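What the Sweeping Runs Taught Us (So Far)

2026-07-10

I promised last time that I'd write up the dustpan work once we had numbers I wasn't embarrassed by, and we do now, so get comfortable, because I have been thinking about brooms for most of June and I need to tell someone.

Quick catch-up if you're new. Our little group at Pellstead works on two-armed robots doing household chores, and the question we've been chewing on is how a robot should learn jobs where the two hands do different things at the same time. Folding a towel is sort of symmetrical. Sweeping really isn't! One hand has to hold the dustpan still and flat, the other has to push stuff into it, and the still hand has to know when to stop being still. People do this without a thought. Our robot was terrible at it.

Our old method (we call it Dindar, after a street one of us used to live on) learned from people steering both arms through the whole chore. We had 1106 recorded sweeping runs, and the policy copied both arms together as one long list of joint moves. It looked great on video. Then you'd move the trash a foot to the left and everything would come apart. The broom would go after the trash, and the dustpan hand would wander off too, because in the recordings the two arms nearly always moved together when the operator got going. The pan would tilt, or drift, or lift its lip just enough for a wrapper to slide right under it. I watched that wrapper thing happen so many times that I started seeing it when I closed my eyes.

So the new method, Iturra, adds one extra thing for the model to predict. Along with the arm moves, it has to say which hand is the "anchor" at each moment. The anchor hand gets a tight limit on how far it may travel until the label switches. The other hand is free to do what it likes. That's it, more or less. There's a small network that predicts the switch, and we trained it by going back through the recordings and marking the moments where the roles change. We only marked 213 of the runs by hand. The rest were labeled by the model itself and spot-checked by whoever lost at cards.

I was a skeptic on this one, and I'd like that on the record. I thought the limit would make the robot stiff and slow, and I argued for leaving the arms alone and just collecting more data. (More data is my answer to most things. It's a character flaw.) 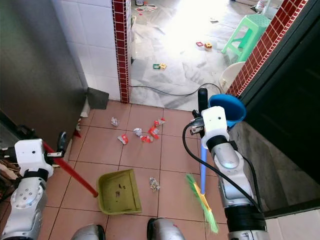
Dustpan in the left gripper, broom in the right, and plenty of paper still to sweep.

We picked tile for these tests on purpose. Grout lines are a pain. A broom that glides along nicely on vinyl gets little bumps from the grout, and a light piece of paper will hop when you don't expect it to. The long handles make it worse, since a tiny wrist error up top turns into a big one down at the floor. If you've ever tried to use a long-handled dustpan while holding a phone you'll have a feel for the problem.

The litter matters too, way more than I figured it would. Crumpled paper rolls, so you get some free help from it, but it also rolls back out. Flat wrappers stick to the floor and need a firmer push. Foil does whatever it wants. We mix all of these and toss them down by hand before each trial, and we try hard not to throw them the same way twice. We had a long argument about whether people can throw trash randomly. (We can't. I always throw toward the door.)

Okay, results. We ran 164 trials with each method, same room, same tools, and called a trial a success only if every piece ended up in the pan inside the time limit. That's a harsh rule and I'd do it again. Dindar cleared the floor in 25 of its trials. Yes, really. Iturra did it in a bit more than half. I'm not giving you the exact count for Iturra yet as we're still rechecking a batch where the clock was set wrong, and I don't want to print a figure and then walk it back in the next issue. Even if every one of the doubtful trials goes against us, the gap holds up.

What surprised me most is where the gain comes from. I'd assumed the pan hand would be better and the broom hand about the same. The pan hand is better, sure, it hardly drifts at all now. But the broom strokes got cleaner as well. Our best guess is that the broom side of the policy used to spend a lot of effort making up for a pan that kept sliding around, and once the pan stays put it can get on with pushing trash. I say guess because we haven't run the test that would settle it. You'd want to bolt the pan to the floor, run the old policy, and see if the strokes improve all by themselves. That's on my list for next week.

And now the bad parts, as there are a few. Iturra is weak at the hand-off. When the pan needs to move to a new patch of floor, the anchor label has to flip, the pan hand has to travel and settle, and then the label flips back. About a third of our failed trials go wrong right there – the label flickers between the two hands and the robot sort of dithers, both arms twitching, going nowhere. We tried making the label stick for longer and that fixed the twitching but made it slow to react when a paper ball rolled off. There's a sweet spot somewhere and we haven't hit it.

It also has no clue about fine dirt. It can pick out a wrapper fine, but crumbs and specks barely register with it, so our success rule only counts the larger pieces. A person with a clean kitchen would not be impressed.

The folks at Warnport have offered to try the method on their own arms with a jar-opening chore, where one hand holds and the other twists, which seems like a nice fit for the anchor idea. I'd love to see it fail in some new way. If you have a two-handed task that you think would break it, write and tell me, especially if the hands trade jobs a lot in the middle. I've already had peeling potatoes and threading a needle suggested, and I said yes to the potatoes.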